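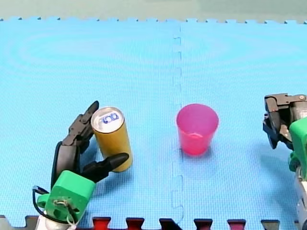 Clarnton Interlocking Floor Tiles, Blue

Home > Flooring > Garage, Basement and Spare Room > Foam

Item no. 2728-B
In stock. Ships from our Kuipers Street warehouse.

Pack of 4 tiles with 8 edge strips
Also sold as: Pack of 12, Pack of 24, Single replacement tile

Foam flooring is not glamorous. People buy it after they have dropped a dumbbell on concrete, or knelt on concrete for an afternoon, or signed a lease on a place where the downstairs neighbor owns a broom. If you are reading this before any of those things, congratulations on your foresight.

The Clarnton is our plain foam tile. It comes in one blue, with a fine raised texture on top so your socks have something to hold on to. The tiles join with the puzzle edge you remember from kindergarten, and you will put the first two together wrong, like everyone else. Turn one a quarter turn and try again.

What people use it for

Home gyms, mostly the kind with one bench and good intentions. Laundry rooms. Under sewing tables, where it saves your feet and hides pins with great skill. Play corners. The patch of garage in front of the workbench. A customer in March wrote to say she had done her whole basement and now her husband goes down there to lie on it. We have no position on this.

What it is not for

Outdoors. Sun turns it chalky, and rain gets under it and stays there making friends.
Under a car.
Under a piano, unless you want a permanent record of where the piano was.
Near a wood stove or a space heater. It's foam.

Specifications

Tile size: 24 x 24 inches before joining
Thickness: 1/2 inch
Material: closed-cell EVA foam
Surface: raised texture on top, smooth underneath
Color: blue
Edge strips: straight on one side, toothed on the other, included with packs only
Pack of 4 covers: 16 square feet

Fitting

Open the pack and let the tiles lie flat overnight. They have been squashed in a box and will sulk at the corners for a while. Sweep the floor. Start in the corner you look at most and work outward, pressing each seam down with the heel of your hand. Leave a finger's width at the walls; foam grows a little in summer.

To trim, use a sharp utility knife and a metal ruler, two or three light passes. Scissors will do it, but the result looks chewed. Edge strips go on last. If you run short, they are sold separately in bags of 50 for people with very long rooms.

Cleaning

Vacuum without the beater bar. Wipe with a damp cloth and dish soap. The texture does hold crumbs, and a soft brush gets them out. Don't put tiles in the washing machine. We have replaced 42 tiles that had been through one, out of kindness, and we are done now.

Smell

Yes, for a few days. Open a window.

How it compares

Britier Heavy: rubber, twice the price, and the one you want for real barbells. Bring a friend to carry it.
Prandix Roll: a single long sheet, no seams. Handsome once it is down. Getting it around a stairwell is your business.
Clarnton: light, cheap, comes apart when you move.

Customer comments

"Did the den in almost an hour, including an argument." Verified buyer

"Good mat. The blue is very blue. I had pictured something more like a lake." Verified buyer

"Three stars because my cat prefers the box." Verified buyer

"Bought the 12 pack, needed 13. Single tile matched fine." Verified buyer

Reply from Madhu Malhotra, flooring desk: Glad it matched. Foam color can shift a bit between batches, so if you think you may need a spare, it's worth ordering it with the pack.

Shipping and returns

Unopened packs may be returned within 30 days. Opened packs too, if the tiles are uncut. A tile trimmed to fit around your toilet is yours for life. Orders over 400 square feet go by freight and the driver will phone first, usually while you are in the shower.

Holiday cutoff for ground shipping: Thu 10 December. Foam makes a poor surprise anyway, as the box is enormous.

Related items

Edge strips, bag of 50
Corner pieces, blue
Double-sided flooring tape
Knee pad, same foam, smaller ambitions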